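The One-Board Counter: speaker notes
Dexter Esposito, Kinyua Community Kitchen, June

Welcome everybody, let them find seats, wait for the people still at the coffee urn. Say thank you to the folks from Jolard for the chairs (they carried them up two flights!).

Start with my first apartment. The counter was 14 inches wide between the stove and the sink, and I owned four cutting boards and used all of them every night, and I could never work out why dinner took until nine. Pause here, people usually laugh because they have had that kitchen too.

Then ask for hands: who has a board at home right now that is leaning behind something? Give it a moment. Pick one person and ask what is in front of it.

The main point for the first half is that a cutting spot is a place, same as a desk is a place. One board that stays out. One knife you like. Somewhere for the board to stand up after washing, close enough that you don't have to walk across the room dripping. I will say this more than once, so don't rush it.

Go to the pictures now and slow down.

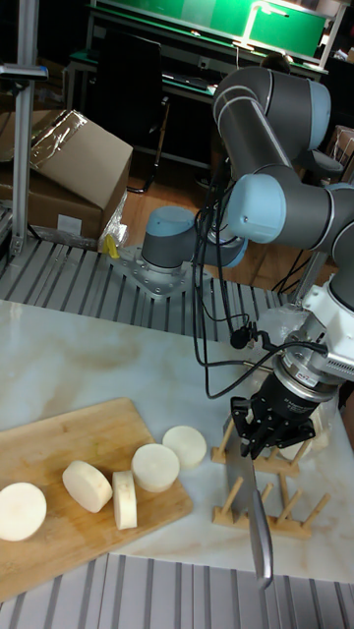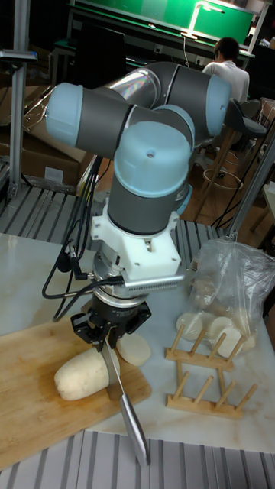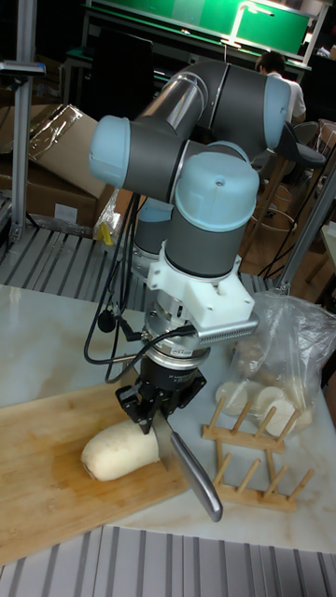 A wooden board, one kitchen knife and a wooden dish rack, all three times.

Talk about thickness next. I was brought up on slices you could read a newspaper through, and my aunt was very proud of hers, but for soup and for braising I like them good and thick, and they hold together so much better in the pot. Tell the story of the 129 dumplings at Kova here if we are on time. If we're running behind, skip it, they can ask me at lunch.

Board care: rinse it, wipe both sides, stand it on its edge overnight. Oil when it looks thirsty. Somebody will ask about stains and the answer is lemon and coarse salt, and after that you learn to live with them.

Break into groups of 8. Each group draws its own counter on the back of the handout and marks where the board goes. Walk around, be encouraging, don't fix their drawings for them.

Back together by 11:30. The Atel room has to be cleared before lunch, so knives get washed and counted at the sink by the door.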